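Zwei Griffe, ein Schuhregal und sehr viel Geduld

Ich gebe zu, ich bin mit Vorurteilen hingefahren. Handgriffe, mit denen man einem Roboter etwas vormacht, habe ich in den letzten Jahren ein paar ausprobiert, und meistens lag danach etwas kaputt auf dem Boden oder mein Handgelenk tat weh (meistens beides). Als mir Mamta Grewal im November schrieb, ob ich mir mal das Priletti-Set anschauen will, habe ich trotzdem sofort zugesagt. Erstens bin ich neugierig, zweitens hatte sie Kuchen versprochen.

Grewal leitet bei Satotari das Produktteam, also die Leute, die entscheiden, was in den Koffer kommt und was draußen bleibt. Priletti ist ein Leihset: zwei Handgreifer, Kabel, Rechner, Software, dazu auf Wunsch jemand, der einen zwei Tage lang einarbeitet. Man nimmt in jede Hand einen Greifer, erledigt damit eine Aufgabe, und aus den Aufnahmen lernt später ein zweiarmiger Roboter. So weit, so bekannt. Spannend fand ich, für wen das gedacht ist.

"Die großen Labore bauen sich so was selber", sagt Grewal, während sie mir Tee einschenkt. "Wir wollen die, die eine einzige Aufgabe haben, die ihnen auf die Nerven geht. Ein Versandlager zum Beispiel, das den ganzen Tag Retouren auspackt." Genau so ein Lager war der erste Kunde, eine Firma namens Mangundap, die Schuhe verschickt und leider auch sehr viele zurückbekommt. Dort sollen Schuhe gegriffen, aufgerichtet und paarweise weggestellt werden. Klingt nach einer Aufgabe für Dreijährige, oder?

Grewal lacht, als ich das sage. "Versuchen Sie es mal mit zwei Fingern pro Hand. Ein Schuh ist ein fieses Ding! Vorne schmal, hinten hoch, die Sohle gibt nicht nach, der Stoff schon. Und er liegt eigentlich nie so, wie man ihn haben will."

Ich habe es natürlich versucht. Die ersten Paare waren eine Katastrophe, ich habe einen Schuh quer über den Tisch geschoben und den zweiten gleich hinterher. Man will dauernd die Finger zu Hilfe nehmen, die aber am Griff festhängen, und man merkt plötzlich, wie viel man sonst mit dem Daumen macht. Nach einer halben Stunde ging es, nach einer Stunde fing es an, Spaß zu machen. Der Trick (den mir Grewal erst verraten hat, als ich ihn schon fast selber gefunden hatte): den Schuh von beiden Seiten nehmen, an Ferse und Spitze, und beide Hände gleichzeitig bewegen. Wer mit einer Hand vorprescht, verliert. 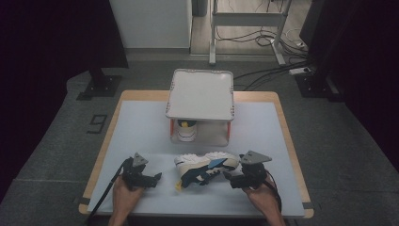

Wie viele Durchgänge braucht man denn, bis der Roboter eine solche Aufgabe lernt?

"Wir sagen den Leuten, sie sollen mit 200 sauberen Durchgängen anfangen und dann erst mal schauen, was dabei herauskommt", antwortet Grewal. "Für die Schuhe sind es am Ende 2633 geworden, weil der Kunde immer neue Modelle dazugelegt hat. Stiefel waren der Horror."

Das Wort "sauber" fällt an diesem Nachmittag oft. Gemeint ist, dass man nicht zögert, nicht nachfasst und vor allem nicht mittendrin den Plan ändert. Ich bin darin furchtbar. Wenn ich mir meine eigenen Aufnahmen in der Software ansehe, sieht man mir beim Nachdenken zu. Zum Glück lassen sich missratene Durchgänge mit einem Tastendruck verwerfen, und diese Taste habe ich sehr liebgewonnen. Grewal meint, ein bisschen Nachfassen schade gar nicht so sehr, der Roboter müsse ja auch lernen, wie man aus einer dummen Lage wieder herauskommt. Nur wenn jeder dritte Versuch aus Korrekturen bestehe, dann lerne er eben das Korrigieren.

Jetzt zu den Sachen, die mich gestört haben, und da war sie erfreulich offen. Die Kabel zum Beispiel! Jeder Greifer hängt an seinem Kabel, und ich habe mich mindestens zweimal damit verheddert. Warum nicht per Funk? "Das war der längste Streit, den wir im Team je hatten", sagt sie. "Mit Akku wird der Griff schwerer, und bei Funk hatten wir im Lager Aussetzer. Ein Aussetzer mitten in der Bewegung macht den Durchgang unbrauchbar. Da nehme ich lieber das Kabel und fluche." Eine Funkversion wird getestet, unter dem Arbeitsnamen Predport, aber einen Termin wollte sie mir auch nach dem zweiten Stück Kuchen nicht nennen.

Zweiter Punkt: die Ermüdung. Nach 40 Minuten am Stück hatte ich einen lahmen Unterarm, und ich bin nun wirklich kein zartes Pflänzchen. Satotari empfiehlt inzwischen kürzere Blöcke und einen Wechsel zwischen zwei Personen, was auch den Daten guttut, da jeder Mensch ein wenig anders greift. Kleine Hände haben es übrigens schwerer. Grewal hat selber welche und ärgert sich darüber, ein schmalerer Griff liegt beim Konstrukteur auf dem Tisch und kommt hoffentlich bald.

Und der Preis? Satotari verleiht das Set wochenweise, ein Kauf ist bisher nicht vorgesehen. Rund 49 Euro pro Tag kostet die Grundausstattung, wenn man mindestens vier Wochen bucht, die Einarbeitung kommt extra. Ich hatte mit deutlich mehr gerechnet und habe zweimal nachgefragt. Dazu muss man aber wissen, dass der Roboter selbst nicht dabei ist und das Training der Steuerung auch nicht. Wer beides noch nicht hat, sollte vorher gut rechnen. "Das steht bei uns jetzt ganz oben im Angebot", sagt Grewal, "am Anfang stand es auf Seite drei, und das gab böse Anrufe."

Was mir richtig gut gefallen hat, ist das Handbuch. Ich lese sonst keine Handbücher, aber das hier ist kurz, auf Deutsch geschrieben (nicht übersetzt, das merkt man sofort) und fängt mit einem Kapitel über die Aufgabe an. Man soll erst mal auf Papier festhalten, wo alles am Anfang liegt und wo es am Ende liegen soll. Zwei Sätze, mehr nicht. Ich habe für meine Schuhe fünf gebraucht und durfte von vorne anfangen.

Ich habe sie noch gefragt, was die Leute bei Mangundap eigentlich davon halten, schließlich sind es ihre Handgriffe, die da aufgezeichnet werden. Grewal überlegt ziemlich lange. "Am Anfang waren sie skeptisch, das verstehe ich auch. Später haben sie uns erklärt, was wir alles falsch machen. Eine Kollegin aus den Retouren hat sich unsere Durchgänge angeschaut und gesagt, so stellt doch kein Mensch einen Schuh hin. Die hat dann selber aufgenommen, und ihre Daten waren mit Abstand die besten."

Im neuen Jahr darf ich das Set für vier Wochen mit in meine Werkstatt nehmen. Schuhe mache ich dann keine mehr, ich will es mit Schraubgläsern probieren. Grewal hat nur die Augenbrauen hochgezogen und mir den restlichen Kuchen eingepackt.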